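Category: Student Projects / Bimanual
Last updated: April 21, 2024

From: Vira Zinchenko
To: Lakatos robotics club list
Subject: Re: [lakatos-list] cloth task, grip order and scoring

Replying to Mathis below, then the state of the setup.

> On the pink piece: I still think we should have one arm hold and the
> other arm do all the work. With both grippers closing near the center
> line they get in each other's way, and the planner gives up more often
> than it should. Also, can somebody say what the Jurkbridge rules count
> as a finished fold? Gilles and I read section 6 two different ways.
>
> Mathis

On the first point, I disagree for this task. Hold-and-work is fine for the block exercises, where one part stays put under its own weight. A thin sheet doesn't. If the holding arm has one corner, everything past that corner is free to slide, and the working arm ends up dragging the sheet across the tiles before it gets any fold at all. Closing from both sides keeps the middle under some tension. The planner failures you are seeing come mostly from the wrist clearance, which was still set to the value from last October, when we had the wider fingers. Please pull the current config before you run anything else.

On the second point, I asked the organizers. A fold counts when the two edges are on top of each other and both grippers have let go. A sheet still pinched by either gripper is scored as in progress. Gilles was reading it correctly.

Overview camera and wrist views, all from the same session with the pink piece:
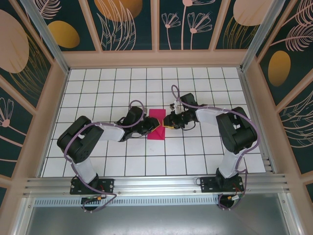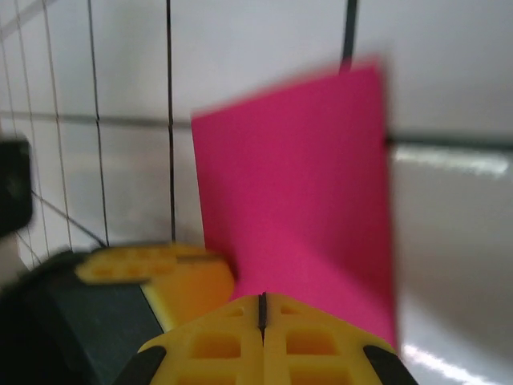
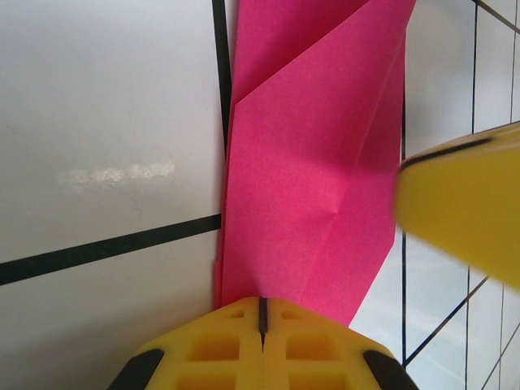
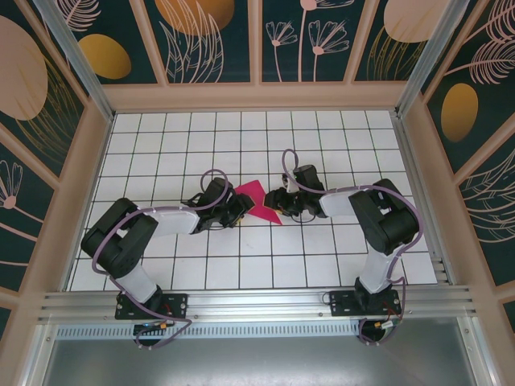
The current procedure for a run, until we agree on something else:

1. Home both arms and check that the cables have slack at the wrist through the full roll range. Sylvain found one loop catching on the joint housing at the end of roll, and the arm faulted on torque.
2. Place the sheet flat at the center, with no corner closer to one gripper than the reach margin in the config.
3. Start the recorder before the first approach. Runs that start with the grippers already closed can't be used for training, and we lost a good part of the March set that way.
4. Approach with both arms, close left, then close right. The delay between them is a parameter (grip_offset). Leave it at the default unless you are testing it on purpose, and write the value in the log if you do.
5. Lift, fold, lower, release right, release left.
6. Label the run the same day.

Recording status: there are 492 runs in the shared folder, of which 89 are unlabeled. Perrine has split the unlabeled ones by operator and will send each of you your own list. Use the existing five labels. If a run fits none of them, mark it "other" and put a line in the notes column. Do not add new labels to the sheet, as the loader rejects the whole file when it finds one.

Known problems, in the order I would like them fixed:

- Exposure on the wrist cameras. The tiles are glossy and the glare moves with the arm, so auto exposure hunts during the lift. I would like to try fixed exposure first and a change of lighting only if that fails.
- Motion blur on fast lifts. The segmentation loses the edge of the sheet for several frames and then picks up a false corner. Dropping the lift speed helps but costs time, and the Jurkbridge round is timed. Mathis, since you have the planner open anyway, could you put a speed limit on the first part of the lift only?
- Overlap detection. Two layers of the same color have very little contrast between them. Perrine's depth estimate from the two wrist views works when both cameras see the fold line and fails when one finger blocks it. Needs a fallback.
- The Weteo driver drops its connection if the right arm is enabled before the left. Workaround is in the readme. I have reported it and have no reply yet.

For the Estport demo we will use the slow profile and skip the timed part. Gilles is handling the entry form and needs the final operator list from me, so anyone who wants a slot should write to me off list with the days you can't make.

Still undecided: whether to keep the grid as the position reference or go back to printed markers. The grid is always in view of the overview camera, but every cell looks the same, and after a bad reset the estimate can be off by exactly one tile with no warning. I lean toward one marker near each base plus the grid. Comments on the list, please, so that Sylvain sees them too.

Vira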